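Ticket 518 – left hand stops short of plate
Build: Torvik two-arm, home workshop
Status: open
Last updated: May, 5 pm

Left lower finger halts before the rim on a two-handed plate pickup. No fault code from the Jurent driver. Timeout is set to 2000 ms. Re-zeroed the wrist and got the same stop. 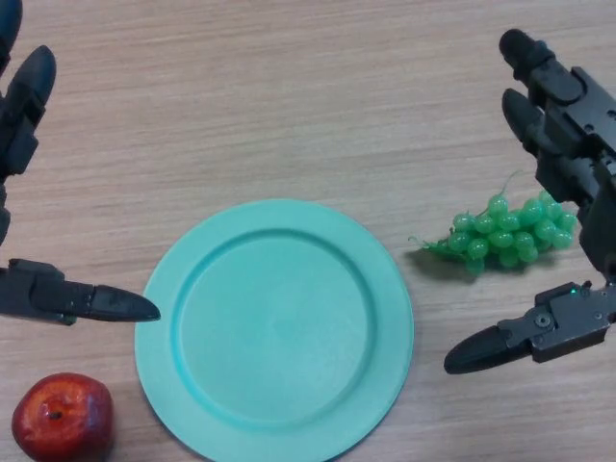 Turquoise plate between the hands, apple and grapes left out on the table.

Swapped the left finger cable for a spare – no change. Next step is to load the old Ekau offsets and rerun with the plate alone. Leave the right hand settings as they are.

This site uses cookies. Accept / Manage settings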